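Section 3: Hanging the Barroso shade

Okay, you've got your brackets up and your brain is probably a little tired of the drill. Good news, this part is mostly quiet work! I did mine on a rainy evening and still had time to make dinner.

1. Lay the shade flat with the cord side facing up. Give yourself plenty of room — the wide Barroso is 60 inches across and it loves to roll itself back up.

2. Check the drop before you hang anything. Mine came out of the tube at 88 inches, way too long for my kitchen window, so I rolled the extra around the bar and snapped on the Plosa clip to hold it.

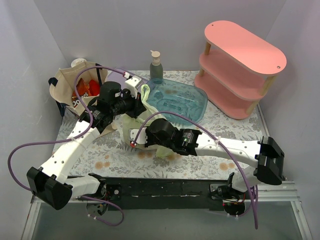 3. Slide the pin end into the left bracket first, then lift the other end until it clicks. If you don't hear the click, take it down and try again (I skipped this once and got a shade on the head).

4. Pull the shade down slowly, all the way, and let it go back up. Do that a few times. The spring is stiff when it's new.

Note: If the shade creeps to one side, stick a bit of masking tape on the bar at the opposite end. Kinov shades need this more than the Ballex ones, at least in my house.

Caution: Keep the cord up high and wrapped on its cleat, well out of reach of kids and pets. And please don't oil the spring. I tried it in November and spent over 30 minutes wiping spots off the fabric.

Next up is trimming the bottom bar, so go find your small saw.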